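Udbridge Student Robotics Society
Household Tasks Project: Recording a Tidying Session

Published Oct 8, 2022

These instructions are for members who have completed the safety induction and are preparing to record a session for the bedroom module. Members who have worked only on the kitchen module should read the whole page first, as the order of steps differs.

Before you begin

Book the robot through the Malska calendar and state which task you intend to record. A booking covers one operator and one supervisor. Sessions without a supervisor are not accepted into the collection, however good the recordings may be.

Check that the battery is full and that the emergency stop is within the supervisor's reach. Walk the route the robot will take and remove cables, bags and loose rugs from it.

Step 1. Set the starting layout

Each bedroom task has a layout card. Place the items on the card and no others. Garments should be dropped from waist height and left as they fall – do not straighten the sleeves or smooth out creases. If an item lands on the floor, pick it up and drop it again.
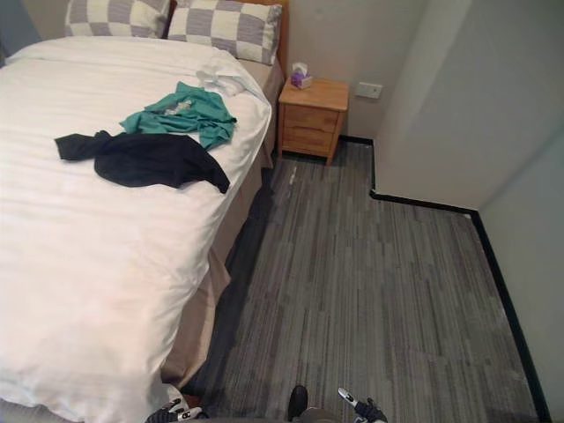 Garment tasks are recorded in pairs, with a light or bright item and a dark one, so that the software meets both kinds of cloth in every session. Members often find the dark item harder to label afterwards. The black garment on the white duvet has a clear outline, but only faint creases can be made out within it, and where it overlaps the teal one the labeller must decide where one ends and the other begins. Label the outline first, then the overlap, and mark folds only where you can see them.

Step 2. Run the task

The operator starts the recording and reads the task number aloud. Keep both hands of the robot in view of the head camera when starting. Move at the pace given on the card. If a grasp fails, open the hand fully, withdraw and try again, up to 4 times. After that, end the attempt and record it as incomplete. Incomplete attempts are kept and should not be deleted.

Step 3. Reset

Return the robot to its starting position before anyone approaches the bed. Drop the garments again for the next attempt. The duvet may be left as it is unless the card says otherwise.

Step 4. Upload and label

Copy the files to the Trultero drive on the same day and complete the session sheet. The collection holds 2,117 attempts at present, of which 265 belong to the bedroom module. A further 117 are waiting for labels, and members with spare time are asked to take these before booking new sessions.

Questions about layout cards should be sent to Ilgın Aksoy, bedroom module lead. Faults with the hands or the head camera should be entered in the Agbeko log, with the session number and the supervisor's initials.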